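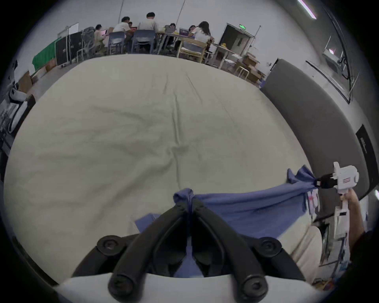 Paller Releases Revised Fold and Fit Guidance for Ova Bed Linen Line

Category: Home Goods / Bedding and Textiles
Reading time: 3 min

MANDBERG, 4 March 2018. Paller, a supplier of bed linen and household cloths, has released revised handling guidance for its Ova line. The guidance covers folding, corner alignment, storage and fitting on padded bed frames. It replaces the printed sheet packed with Ova products until now and applies to all sizes and colors.

The revision follows a review of 472 customer service requests received by the company's Paquette office. Of these, 68 concerned pillowcases and small cloths that had lost their square shape after repeated folding. A further 19 concerned sheets that would not stay flat on beds with a curved or padded backrest. The remaining requests dealt with washing, delivery and color matching and are outside the scope of the document.

Folding small cloths

The guidance recommends that small cloths be opened out over a flat, padded surface such as a made bed. The cloth is held at two opposite corners and drawn out until the fabric between them is taut. Tension is held briefly and then released. The step is repeated on the other diagonal before the first fold is made.

Corners should be held by the hem. Gathering the middle of the cloth into a bunch sets creases that run across the weave, and these remain visible after the cloth has been stacked. If a corner has twisted, it should be turned back before the cloth is pulled.

Pillowcases are folded lengthwise first, with the open end away from the user. Items stored for longer than one season should be refolded along a different line.

Fitting sheets

For beds with a padded backrest, the sheet is placed at the backrest end first and tucked to the full depth of the mattress. The opposite end is tucked second and the sides last. Shallow folds left in the middle of the bed are smoothed outward by hand, toward the sides. Smoothing toward the backrest moves slack into the gap between mattress and padding, where it works loose overnight.

Creases from packaging will relax after the first wash. Ironing is optional. If an iron is used, it should be set to medium and kept off the hem stitching.

Storage

Sheets and small cloths should be stacked separately, with the heavier items at the bottom. Sealed bags are suitable for transport but should be opened on arrival. Dark and light colors may share a shelf once each has been washed separately.

Availability

The guidance will be packed with all Ova orders shipped from Mandberg. Retail partners holding earlier stock may request printed copies in packs of 765 from the Paquette office at no charge. A large-print edition is planned for September.

Prices, fabric specifications and product codes for the Ova line are unchanged.

Press contact: Paller Press Office, Paquette

Related items
Ova Pillowcases: Updated Size Chart
Paller Opens Second Packing Hall in Mandberg
Care Labels on Household Cloths: Changes for Retail Partners
Returns and Exchanges for Bed Linen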